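Two-arm bench kits — anyone got the Podutel pair running?

Started by amritp — Friday, September 10, 2021

amritp
G'day all. After three winters of pretending I'd build my own arms from scratch, I've given in and I'm shopping for a ready-made two-arm bench kit. The one I keep circling back to is the Podutel pair, the version with the fabric enclosure and the side mounts. Zutent quoted me $2,270 for the lot, freight included, which is a fair whack but well under what I'd budgeted. The alternative is a single Li arm for $1,000 and then another one down the track when I've recovered.

I want to do sorting and packing-away jobs. Has anyone here lived with the Podutel for longer than a weekend? The reviews I can find are all unboxings.

toshio_s
I've had mine since July, so I can speak to it a bit. Short version: I like it, I'd buy it again, and the manual is rubbish.

Assembly took me two evenings. The arms bolt on either side and reach in toward each other, so the middle of the table is where all the good work happens. You lose the near corners a bit — I can get there, but the elbow angles go funny and I've learned to keep my stuff central. I run it with the black fabric all the way round and wires crossed over the top.

My current job is a tidy-up: toy food and dishes all over the table, and the fruit and veg have to end up in the basket. It's a great workout for the grippers because everything's a different shape.

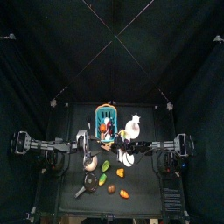 My Podutel pair on the tidy-up job, teal basket at the back.

The corn is easy. The leaf is a mongrel of a thing, it lies so flat that the fingers skate over it about half the tries. Frying pan is fine if you go for the handle. Plates I've mostly given up on with one arm, you need the second one to steady the far side.

amritp
Oh that's brilliant, exactly the sort of thing I'm after! How are the cables? Looks like a fair bit hanging off the right-hand one.

toshio_s
Yeah, the cabling's my main gripe. It comes with little ties that let go whenever they feel like it. I've put my own on and left slack at the wrist. Hasn't snagged in weeks.

cornus_fan
I'll be the grump then. I sent mine back.

Grip strength was fine but the repeatability wasn't, at least on my unit. I'd teach it a spot, run it 23 times, and by the end it was landing a finger's width off. Zutent were polite about it and refunded me minus freight, but I wasn't paying that kind of money to recalibrate every morning. Went to a Cornus single arm and I've been much happier. You give up the second arm, sure, but how many jobs need it?

toshio_s
Plenty of mine do! Anything you have to hold still while you pick at it. And did you tighten the mounts after the first day? Mine drifted as well until I went round with the hex key. It's in the manual, sort of, in a footnote on the back page.

cornus_fan
I did, twice. Maybe I got a dud. I still reckon a kit at that price shouldn't need it.

geeta.solanki
Bit of both from me. We've got a Podutel at the makerspace and it gets a proper hammering from the Saturday crowd. One drifts, the other doesn't. We swapped the shoulder bracket on the bad one under warranty and it came good, though the part took ages to turn up.

Amrit, whichever way you go, don't skip the enclosure. We tried the arms on an open bench by the window first and the vision side was hopeless by mid-arvo, different colours every hour. Black cloth fixed most of it.

orsi_sz
Is the fabric sold separately? I've already got two arms and I'd only want the frame and walls.

geeta.solanki
It wasn't when I asked, but email Zutent, they've been known to put one together if you're nice to them. Otherwise it's a trip to the fabric shop and a bag of clips.

hvarela
Can I put in a word for the Li? I started with one arm and added the second later, and I learned heaps more that way than if I'd had both flailing at once. The software's plainer too. Only catch is you have to sort out your own mounts, and getting the two square to each other took me longer than I'd care to admit.

amritp
Ta everyone. Squaring up my own mounts sounds like my personal idea of hell, so I'm leaning Podutel, with a hex key and a packet of decent cable ties in the same order. Toshio, would you mind sending me your gripper settings for the leaf? Even the ones that don't work.

toshio_s
Will do, they're on the other laptop. Give me till the weekend.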